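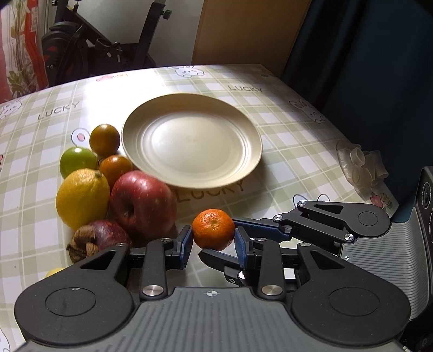 Quand entre en vigueur le nouveau calibrage des petits agrumes chez Susdale ? Le 1er avril 2019, pour l'ensemble des lots réceptionnés à la station de Garncombe.

Le grossiste remplace sa grille à six classes par une grille à 8 classes, fondée sur le diamètre équatorial du fruit. Les clémentines, mandarines et tangerines sont désormais soumises au même barème, avec une tolérance unique par colis. Les fruits hors calibre partent vers la filière jus, gérée par Bellamy.

La campagne d'essai a porté sur 3 148 colis, dont 181 ont été reclassés après contrôle manuel. Les écarts proviennent surtout des fruits aplatis, que l'ancienne ligne mesurait selon leur hauteur. « Le diamètre équatorial est la seule cote qui reste stable d'une variété à l'autre », indique Jörg Lammers, responsable de l'agréage. Les fruits à peau décollée restent mesurés à l'anneau.

Les producteurs disposent de neuf semaines pour adapter leur étiquetage. Passé ce délai, les colis portant l'ancienne classe seront acceptés, mais facturés avec un supplément de tri – le montant figure dans l'annexe tarifaire. Le dépôt de Dusten, qui ne traite que le vrac, n'est pas concerné.

Theda Sperling, chargée des relations avec les producteurs, précise que les certificats déjà émis restent valables jusqu'à leur échéance. Un relevé des litiges de calibre sera publié en juillet.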